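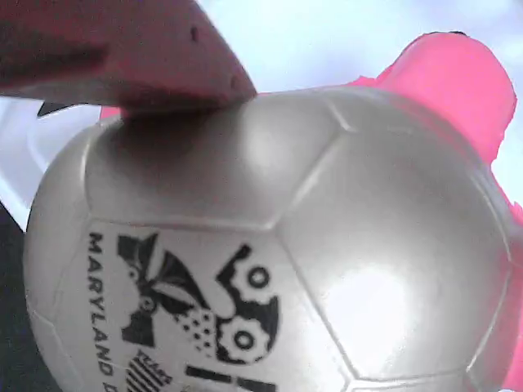 Home Fields Schedules News Contact

Print this page | E-mail this page

Keeping the grass alive at Horcombe Park

Maxence Collet mows the soccer fields at Horcombe Park before most of the players are up. He starts at 5:30 in the summer, while the dew is still on, and he is usually done with the first two fields by the time the parking lot gate opens.

"People think I'm out early to beat the heat," he said. "That's part of it. Mostly I want to be off the field before the camps get there. You can't mow around kids."

Collet has looked after the park's four fields for nine seasons. Before that he worked on a sod farm outside Murum, where he learned to drive the equipment and, he says, very little about grass that gets stepped on.

"On a sod farm you're growing it to sell. It's never been played on in its life. Then you lay it in front of a goal and by October it's dirt."

The area in front of the goals is what he talks about most. The middle of a field can take a lot of games, he explained, and so can the corners, where hardly anybody goes. The goal mouths and the strip along the benches wear out first. He used to reseed them once a year, in August. Now he throws seed down every week of the fall season and lets the players work it in with their cleats.

"I got that from an old guy in Murum who did the high school. You put it down before the game. They push it into the ground for you. Some of it gets eaten by birds and some of it gets kicked away, and enough of it comes up."

He buys seed in bulk, and it is mostly perennial ryegrass with some bluegrass mixed in. The rye comes up fast and the bluegrass fills in later, if it gets the chance. On Field 3 it doesn't get much of a chance. That is the field with the lights, and it is booked nearly every night.

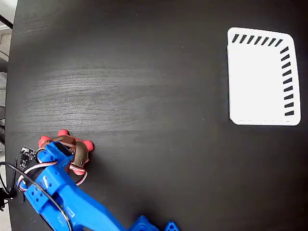
The lights went in six years ago, and Collet was against them at first. He had nothing against evening games. He was worried about the hours. A grass field can only take so many hours of play in a week before it stops growing back, and the lights added games without adding any ground to play them on.

"I kept a notebook that first year," he said. "Every game, every practice, every time somebody's uncle had a pickup game on there without asking. It came to 1,035 hours. I took the notebook to the park district meeting and read it out loud. That was a long meeting."

The district agreed to close each field for one full month a year, in rotation. It was not popular. The fall league lost practice slots, and two teams moved over to the school in Ovach for a season. Both came back the next spring.

Water is the other thing. Horcombe Park has a sprinkler system on two fields and hoses on the others. Collet waters deep and not very often, and he checks how far down it has gone by pushing a long screwdriver into the soil. If it slides in to the handle he leaves the field alone.

"I've had people offer me moisture meters. I've had a salesman stand right where you're standing. The screwdriver was my dad's and it works fine."

He lines the fields himself too, with a paint sprayer on wheels and a string pulled tight between two stakes. Field 1 is 76 yards wide, wider than most of the teams want it. The coaches of the smaller kids ask him to bring the lines in, so he paints a second set in blue. It took him a couple of years to get the blue right. The first paint he tried showed up well in the can and disappeared on the grass.

I asked him about artificial turf, which the park district has looked at twice. He took a while to answer.

"For Field 3, maybe. I can see it for Field 3. I wouldn't want it for all of them. It gets very hot in July, and you still have to take care of it. You have to brush it and pick stuff out of it. Everybody thinks you roll it out and go home."
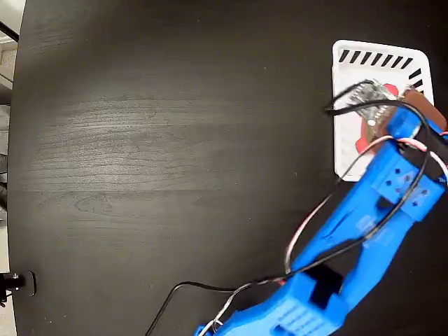
Renata would put turf on all the fields tomorrow. She told me she had driven to Horcombe in the rain too many times only to find the chain across the gate, and that a closed field costs families gas and a wasted evening. Grass looks nice, she said, but her daughter's team had five games called off last spring and made up only two of them.

Collet has heard this before and doesn't argue with it much. He is the one who puts the chain up, and he does it by 3:00 in the afternoon so that people have time to change their plans. One wet game, he said, can do more harm than a month of dry ones, and it takes him until summer to fix the ruts.

"I know they're mad at me. I'd be mad too. I've got two boys, and they both played here. They got rained out like everybody else."

He is 56 and has no plans to stop. This winter he wants to replace the drain that runs behind the far goal on Field 2, where water has been standing after every storm. He has already dug up one end to see what was in there. It was an old clay pipe, full of roots.

In the meantime there is the fall season to get ready for. The nets have to come out of the shed and be checked for holes, and the corner flags need new poles. Field 4 opens again at the end of the month after its rest, and when we walked across it the grass was thick enough that Collet stopped to pull up a few blades and look at the roots.

"That's good," he said. "Give it three weeks."

Print this page | E-mail this page

Contact us | Copyright Horcombe Park News. All rights reserved. | Back to top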